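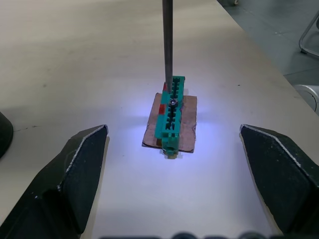 Save the flat sides of your cardboard boxes, because a square of it makes the best little work mat I know. I cut mine with the kitchen scissors, never very neatly, and slip one under whatever fiddly plastic part I'm putting a screw into. It spares the tabletop from scratches, and a dropped screw doesn't skitter off the way it does on a bare white surface (I've spent many an evening on my knees with a torch!). Bring a good bright lamp in close, too – slots and narrow channels are murder in poor light. Smudges don't matter a bit, so keep using the same piece until it goes soft in the middle.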